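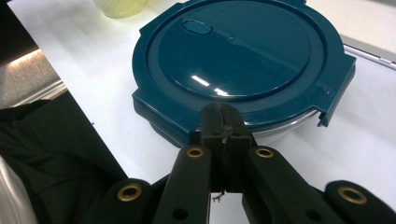

What does the club do on a lid session?
We take the lids off food containers with hand-held grippers, put them back on, and record every go.

Wanda Witkowska started the Pesville club in August and I joined after Christmas. Our project is called Skarus. The log stood at 1709 goes when I arrived and is now at 2532. Felicja wants another 1000 before we try any training.

Clip lids are slow. Round ones slide about - I still push too hard on the near edge.
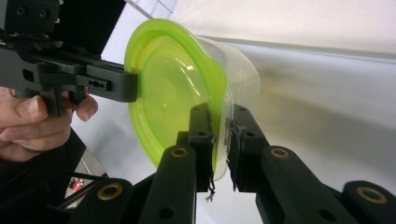 Two grippers on the green lid, container held in midair.

Next time Wojciech is bringing his jam jars. I have asked for a go on the left hand.

Posted 1/24/20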